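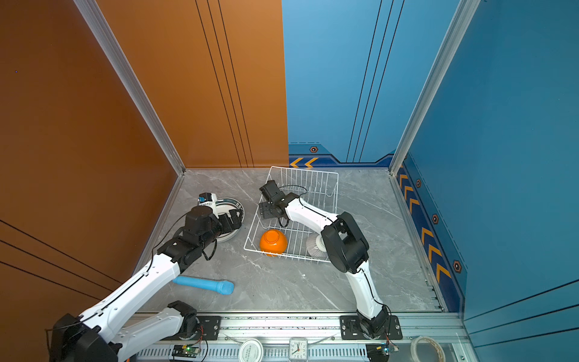 Bowls in the rack, plate on the floor.

About Trovley

Quick version, as we're always behind on this page. Trovley puts on community fundraising nights. Music, spoken word, short films, dance, comedy when we can get it. Local performers, local causes, one room, doors at seven. Ticket money goes to the cause on the poster.

We started in Devwood with a borrowed PA and a list of people we owed favors to. First night was for a youth drumming program that needed a van. Sold more tickets than we had chairs. People stood along the back wall the whole evening and then asked when the next one was, so there had to be a next one.

What we do now

Four big shows a year, plus smaller stuff in between. Open mics, a winter coat drive with a DJ, panel talks for people trying to break into radio or TV. We also do a lot of introductions. Singer needs a video person, video person needs a first credit, charity needs a host for its gala. Email us and we'll usually know somebody. No fee for that, never has been.

Who we work with

Byun is our house band and has been from the second show on. They back anybody who turns up with a key and a tempo. Tridar does our sound and lights at a rate we're not allowed to print. The rest changes every season: food banks, after-school arts programs, a newcomer welcome group, a hospice choir that brought the house down in April and is coming back.

Got a cause? Small is fine. We like small. You need to be registered or have a registered group handling the money for you, and you need one person who answers thier phone. That last part matters more than you'd think.

Money stuff

People ask, so. Venue, insurance and sound come out of sponsorship, never the door. Performers get a flat fee, paid the same night. If they want to give it back thats up to them and we don't announce who did. Totals for each show go up on the News page once the check has cleared. Our best night so far raised almost $1000 for a school music closet. Not huge money, but it bought clarinets.

Getting on a bill

Send 3 minutes of you performing. Phone video OK. No showreels please, no press kits, we don't open the attachments. Tell us where you're based and which nights you can't do. We book well ahead and reply to everyone, slowly. If you've played for us before just email, you don't need to send the clip again.

Under 18s welcome on stage with a parent or guardian in the building.

Coming up

Fall lineup is nearly done. Still need a host, a poet or two and somebody with a piano they trust us with. Capacity at the Devwood hall is 500, seated, and the balcony is open again. Step-free at the side door on the parking lot side, ring the bell and wait a sec. ASL interpretation at all the big shows, please tell us early if you want seats near the front for it.

Want to sponsor, lend, drive, bake or hang posters? Contact form is at the bottom of the home page. The old phone number doesn't work anymore, sorry, still on some flyers.

Page updated 22 August 2025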